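Drinking less coffee, month three

24 August 2021

I started cutting back on coffee in May. Before that I was on 6 cups a day, the first at home before I was fully awake and the last at my desk late in the afternoon. I slept badly and blamed the mattress. My doctor asked what I drank, I told her, and she wrote it down without saying anything, so I went home and looked up how much caffeine people are supposed to have. The usual figure for a healthy adult is 400 milligrams a day. I was well past that.

I didn't want to quit. I like coffee, and I like having something to do with my hands at nine in the morning. So I set myself a limit of 300 milligrams and tried to work out what that meant in cups. It's harder than it sounds. A cup at the office is a different size from a cup at home, and the stuff from the Bulmont cafe on the ground floor of our building is much stronger than either. I gave up on being exact and settled on two cups before noon and a small one after lunch if I wanted it.

The first week was bad. I had a headache from the second day to the fifth, in the same spot behind my right eye. I was short with people. I also got very hungry in the afternoon, and I ate a lot of crackers that week.

The second week the headache was gone and I was only tired. By the third I noticed I was falling asleep before I finished a page of my book, and that has stayed true. I have been reading the same novel since then and I'm still not halfway.

What helped most was replacing the afternoon cups with something hot. I tried a few things. Peppermint tea was fine but I got sick of the smell. Roasted barley tea is good, a bit like toast, and I still make it. I bought a bag of chicory from Wattanapong, the grocery on the corner past the post office, and it tasted like the bottom of a pan, so that went to my sister, who likes it. Decaf I had always looked down on. I tried three kinds and one of them, the Plarnunau dark roast, is good enough that I now drink it most days after lunch. It's a little flat if you leave it standing. Made fresh and strong, I can't complain.

I also changed how I make the real coffee. When you only have two cups, you notice if one of them is bad. I had been using a drip machine, a Punix, that makes eight cups at a time and keeps them on a hot plate until they taste burnt. I gave it away and went to making one cup at a time. I use 18 grams of coffee to 300 milliliters of water, and I let the water sit for half a minute off the boil. It takes four minutes. I buy smaller bags of beans now and they don't go stale before I finish them. My spending on coffee has gone up per cup and down overall.

One thing I got wrong was weekends. I kept to the limit at work and then on my days off I would drift through the morning refilling my mug, and by Monday-type hours I felt like I was starting over. Now I wash up right after the second cup and put everything away. With the counter clear I don't go back for more.

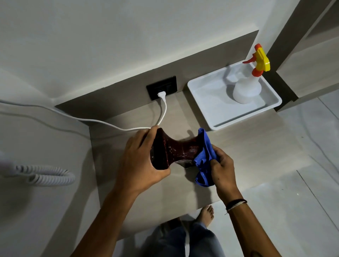 Charoen Chantharasri wrote to say that the limit matters less than the hour, and that he still drinks four cups but has all of them before ten. He sleeps fine. I tried his way for a week and by ten-thirty I was talking too fast in a meeting, so I went back to mine. He also thinks decaf is a waste of good hot water, and we are going to have to disagree on that.

I still have the odd day when I go over. We had family here two weekends ago and there was a pot on the table all day, and I lay awake until past two. Most nights now I'm asleep by eleven. The mattress is the same one.

Next I want to try dropping the small cup after lunch for good and see if the mornings get any easier. I have a third of a bag of the dark roast left and a full box of the barley tea, so I'll start when the decaf runs out and I have to decide whether to buy more.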